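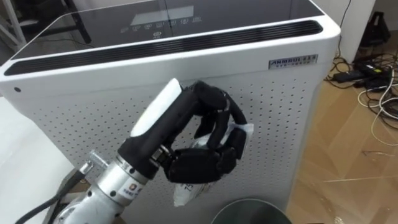

**Hallilau Foot Soak – ginger & epsom, 6 packets per box**

Back in stock as of 2024-01-06. Same mix as before, new box. Old box was purple, new one is plain brown, packets inside are the same size.

For tired feet, cold feet, feet that have been in work boots since 5 am. Tear, pour, soak for 15 to 20 minutes. Warm water, not hot. One packet does one dishpan or small tub. Bigger tub, use 2.

**Whats in it**

- Epsom salt
- Sea salt, coarse
- Ground ginger
- Baking soda
- Dried peppermint leaf
- Sweet orange oil (a little)

No dye, no foam. The ginger settles at the bottom so swish it around with your foot once in a while. Peppermint bits float. If that bugs you, put the whole packet in an old sock or a muslin bag, tie it, drop it in. Margarida Teixeira mixes it this way for herself and she wrote the recipe, so take that as official.

**Please read**

Don't use on open cuts, blisters or a fresh shave. It stings. If you have diabetes, poor circulation or numb feet, ask your doctor before soaking at all – ours or anybody's. Not for drinking. Stop if you get a rash. Water gets slippery from the oil, so towel on the floor first.

**Sizes**

Box of 6 – item 131
Refill pouch, no packets, scoop included – item 848

Scoop is level, not heaping. One scoop = one packet. The pouch reseals but press the air out or you'll have a brick by March. Brick still works, just hit it with a spoon.

**Goes with**

Grallon heel balm, the unscented one. Put it on right after, while skin is still a bit damp, then cotton socks. The scented Grallon has menthol and with the peppermint it's too much, at least for me. Arai pumice stone also fine, use it before the balm and go easy.

**Shipping**

Packed at the Penbridge shop, goes out in the order we get them. Pouches are heavy so shipping on two or more is figured at checkout. Returns on unopened boxes only. Torn packet when it arrived? Email Kenta Katayama with the item number and he'll send you anohter one, no need to mail the torn one back.

Lavender version is sold out. More when the lavender comes in.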